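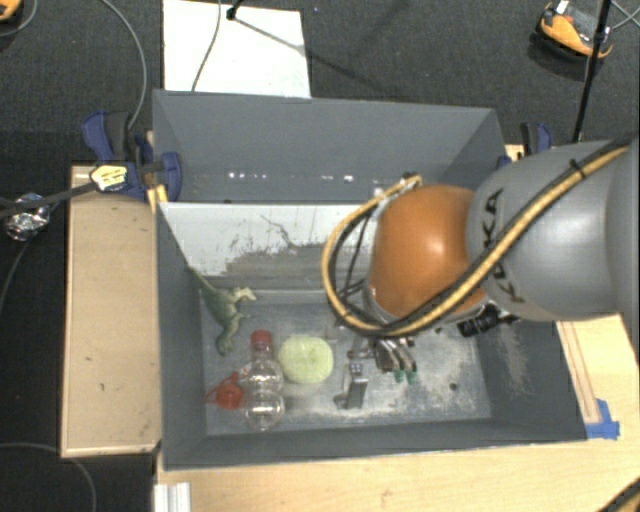
Grey bin, mid-sort. Bottle with the red cap still to come out.

Sorting a mixed bin of plastic odds and ends

Quick version, I have 16 minutes before pickup.

You need: one big bin, three smaller tubs, a rag, marker, tape. Mine are old Vikura tubs, any will do.

1. Don't tip the bin out. Work from the top, in the bin. Tipping = stuff under the bench till April.

2. Bottles first. They take up the most room. Cap off, rinse, drain 20 minutes upside down, cap back on. Squash only if your depot wants them squashed, ours dosen't.

3. Small red, yellow, green bits next. Colored stuff in one tub, clear in another. Not sure? Third tub. Move on.

4. Anything rounded or soft-sided, give it a squeeze. If it rattles, open it. Found a battery that way once, those go in the metal tin and never in the tubs.

5. Wipe the floor of the bin. Scuffs are fine, leave them. Sticky patches, warm water and dish soap, leave it 30 minutes then wipe agian.

6. Label the tubs. Tape on the side, not the lid, lids get swapped.

Third tub gets gone through when it's full. Depot list is taped inside the cupboard door.

E. Meinecke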